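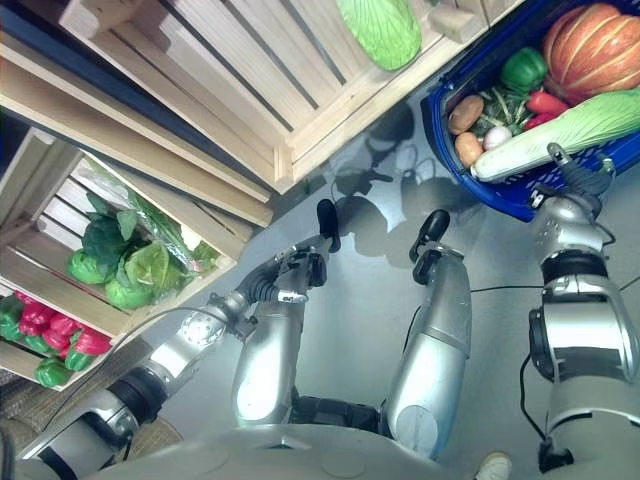 買い物かごから木箱へ:野菜の仕分けと箱詰めの手順

最終更新:2022年4月7日

本ページでは、かごに入った野菜を床置きの木箱2個に仕分ける手順を示す。対象は家庭の保管室および小規模な直売所とする。冷蔵を前提とする葉物の長期保存については扱わない。

1. 用意するもの

・青いプラスチック製の買い物かご(側面が格子状の穴あきのもの)
・木製の野菜箱 2個
・新聞紙または無地の包装紙
・乾いた布 2枚
・品名札と鉛筆
・はかり(5kgまで量れるもの)

木箱はDurncombeの浅型を基準に記述する。Brotineの深型を使う場合は、手順5の段数を読み替えること。かごの銘柄は問わないが、持ち手が外側に倒れるものを選ぶ。内側に倒れる持ち手は取り出し時に野菜に当たる。

2. 床の準備

平滑な床を選び、砂とほこりを掃き取る。水拭きした場合は完全に乾くまで箱を置かない。コンクリート床に長期間置く場合は、箱の下に厚さ16mmの桟を2本渡し、底面に空気の通り道を作る。作業中だけの仮置きであれば桟は不要である。

3. 配置

木箱2個を作業者から見て左奥に並べ、かごを右奥に置く。かごと箱の間には何も置かない。この空きは、手を往復させるための通路であると同時に、判断に迷った野菜の仮置き場になる。箱同士の間隔は指が入る程度でよい。密着させると持ち上げるときに指を挟む。

左利きの場合は配置を左右反転する。

4. 取り出し

片手でかごの手前の縁を押さえ、もう一方の手で野菜を1個ずつ取り出す。縁を押さえないと、軽くなったかごが取り出しの動作につられて滑る。中身が半分を切ってからは特に動きやすい。

かごを傾けて一度に空けてはならない。底にある品が圧迫され、打ち傷が生じる。傷は当日には目立たず、数日後に変色として現れることが多い。

取り出した野菜は次の基準で分ける。

第1箱:皮が硬く、積み重ねに耐えるもの。根菜、いも類、玉ねぎなど。
第2箱:皮が薄いもの、1週間以内に使うもの。トマト、なす、ピーマンなど。
仮置き:傷、湿り、軟化のいずれかがあるもの。

いも類と玉ねぎは同じ箱に入れてもよいが、包装紙で仕切る。両者を長く接触させると、いもの芽出しが早まる場合がある。

5. 箱詰め

(1)箱の底に新聞紙を二重に敷く。側面は通気のため覆わない。
(2)重いものから順に、箱の長辺に沿って並べる。
(3)第1箱は3段まで、第2箱は1段までとする。深型では第1箱を4段まで増やせる。
(4)段の間に包装紙を1枚挟む。
(5)最上段が箱の縁より下に収まっていることを確認する。縁を越えた状態で箱を重ねると、上の箱の底が野菜に載る。

玉ねぎの場合、1個およそ150gとして計算すると総重量の見当がつく。持ち運ぶ予定のある箱は、腰への負担を考えて満杯にしない。

6. 仮置き品の処理

湿っているだけのものは乾いた布で拭き、第2箱の端に入れる。傷が浅いものは当日中に使う。軟化したものは箱に入れず処分する。1個の腐敗が接している品に移るため、判断に迷う場合は処分側に倒す。

7. 札付けと保管

品名札に品名と箱詰め日を記入し、箱の短辺に付ける。Brandãoの差込札は木枠の厚みによっては入らないことがあり、その場合はひもで結ぶ。直売所でStinororaの棚を使う場合は、札が通路側を向くように箱の向きをそろえる。

保管場所は直射日光の当たらない風通しのよい所とする。11月以降、夜間に冷え込む部屋では、箱の上面を新聞紙で覆う。点検は週に1回行い、下段まで確認する。

8. かごの手入れ

空になったかごは逆さにして土を落とし、格子の目に残ったものを硬めのブラシで掻き出す。中性洗剤で洗ったあと、逆さのまま陰干しする。直射日光下に放置するとプラスチックが劣化し、持ち手の付け根から割れやすくなる。

木箱は水洗いしない。土は乾いてからほうきで払い、ささくれは紙やすりで落とす。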